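Last updated: August

We use cookies to remember your reading preferences and to see which stories people enjoy. Continue reading to accept, or change your settings at any time.

The Patient Pupil

A week with the Flistuva, the teach-it-yourself arm service that wants to move out of the factory and into the back rooms of ordinary small businesses

The first thing Da-eun Lim told me when I arrived in Tirkcombe was that I should stop saying please to the robot. I had been doing it under my breath, I suppose, the way you do with a stubborn printer or a horse you don't know very well, and she had heard me from across the room. "It's fine," she said, "but you'll find you start waiting for it to answer, and then you lose your place." She was right about that, as she was about most things that week, and I went on saying please anyway.

Lim leads the training side of Flistuva, a service sold by a company called Colten to people who have never owned a robot and have, until quite recently, had no reason to think they might. A florist was on her list of customers when I visited, along with a pair of brothers who repair accordions, a mail-order tea shop, and a school kitchen that wants help putting things back where they belong. What these people are buying is an arm, a gripper, a control box and a long stretch of somebody's attention. You show the arm the job by moving it through the job, over and over, and the software (which Colten calls the notebook, a name I grew fond of) gradually works out what you meant.

I should say right away that I came to this with some doubts. I have reviewed a good many gadgets for these pages over the years, and I have a closet at home that my husband refers to as the museum. Plenty of clever machines have been sold to small shops on the strength of a nice afternoon's demonstration, and then spent the rest of their lives under a dust sheet. So I asked for a full week, with no salesperson in the room, and a chance to do the teaching with my own two hands. To their credit, Colten said yes the same day.

The lessons happen in a long, friendly workroom upstairs, and they begin with the most ordinary things you can imagine. There are no shiny test cubes. Lim likes people to practice on whatever they would have lying about at home or at work, a marker, a pan, a cardboard box, and she is quite firm that nobody should tidy up too much beforehand. A customer's workbench will have cables on it and yesterday's cup, she says, and an arm that has only ever seen a bare table is going to have a very bad first day on the job.

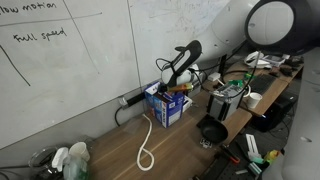 My own first assignment was to teach the arm to pick up a marker and set it down somewhere sensible, which sounds like nothing at all until you try to explain to yourself how you do it. Do you come in from above or from the side? How hard do you squeeze? When do you let go? I had been picking up pens for more than fifty years and I couldn't have told you! Lim had me do it by hand a few times first, with my eyes on my own fingers, and I felt about as graceful as a person trying to describe how to swallow.

Then came the recordings. Flistuva asks for 50 good ones before it will attempt a new task on its own, and the word "good" is carrying a fair amount of weight there. If you hesitate, the arm learns to hesitate. If you scratch your nose halfway through, you get a funny little pause in the middle that it will repeat faithfully, with great seriousness, until you throw that recording out. I threw out a lot of them. By lunch I had a respectable set saved and a stiff shoulder, and I had stopped worrying about looking silly, which I think may be part of the curriculum.

There are two speeds for playing it all back, and you will want to spend more time than you expect on the slower one. At the slow setting you can watch every small decision unfold and put your hand on the stop button well before anything goes wrong. At full speed the arm moves with a confidence that I found a bit alarming at first and rather thrilling later on. My advice to anyone trying the service is to stay slow through the entire first day, even when it gets dull. I didn't, and I sent a perfectly good marker across the room.

What surprised me most was how much the gripper matters. I had assumed that the arm was the expensive, important part and the fingers were a sort of afterthought. Lim laughed when I said so. Most of the calls her team takes are about grip: things that slip, things that get squashed, things that are held so well they won't be put down again. Colten offers a choice of fingers with the kit, and swapping them is a matter of a few minutes and a small screwdriver once you've had some practice (my first try took most of a coffee break). She suggests ordering the softer ones to begin with, even if your work seems to call for something sturdier.

The notebook software deserves a few paragraphs of its own, and I'll try to keep it to two. It runs on an ordinary computer, and it shows your recordings as a stack of cards you can flip through, mark up, set aside or delete. You can write a note on any card in plain words. I wrote things like "too fast at the end" and "this one was lovely," and when I came back the next morning those notes were a real help in remembering what I had been thinking. There is room for 1024 cards before you have to start moving older ones to storage, and I can't imagine a small shop bumping up against that for a good long while.

I was less taken with the setup. The first evening I tried to work through it alone with the printed guide, and I got thoroughly lost in the section on calibration, where you are asked to touch the gripper to a series of points and the guide assumes you know which way is "positive." I did not know which way was positive. I ended up drawing little arrows on masking tape. When I confessed this to Lim she fetched her own copy of the guide and showed me that she had penciled in the very same arrows, and she told me that a new version is being written by someone who has never worked in robotics, which seems to me a very good idea.

The price is where people will want to sit down and think. Colten rents the whole kit for $484 a month, and that takes in the arm, the control box, two sets of fingers, the software and the training week in Tirkcombe. You have to sign up for 13 months, an odd number that Lim explained with a shrug: the first month is for learning, and they don't think it's fair to expect any useful work out of you before it's over. The nearest thing I could find to compare it with is the bench package from Mertens, which you buy outright. The Mertens arm is quieter and its guide is a pleasure to read, but it comes with no lessons to speak of, and after the week I'd had I would not want to be without the lessons.

On Thursday I met one of the accordion brothers, who had driven over to have a finger replaced (on the gripper, I hasten to add). He has had the service since the spring and uses it for sorting reeds into trays, a job that he described as restful for the first ten minutes and unbearable after that. I asked whether it had saved him money and he thought it over for quite some time. Not yet, he said, but he'd stopped dreading Mondays. He also said that it still makes a mess of the very smallest reeds, and that he does those by hand in front of the television.

That squares with my own experience. By the end of my stay the arm could pick up my marker and put it down again with a tidiness I found oddly moving, and it would manage just as well if I shifted things a few inches one way or the other. When I swapped in a thicker pen it got muddled, and I had to go back and record a new batch. Lim says this gets easier as your stack of cards grows and covers more sorts of objects. I believe her, though I'd want to see it on my own bench through a busy season before I promised it to anybody else.

So who is it for? If you have one fiddly, repeating job that takes a real bite out of your week, and you have the patience to teach it properly, then I think the Flistuva is well worth the trip to Tirkcombe. If your work changes every day, or if you are the kind of person who skips the slow setting (I have already confessed), you may want to wait for the next version and the new guide. Training weeks are booked by phone, and the waiting list when I left ran to early winter. Ask for a desk near the window, and bring a sweater, as the workroom is chilly until about ten in the morning.

Enjoying our features? Sign up for the newsletter and we'll send you the best of each issue. You can unsubscribe whenever you like.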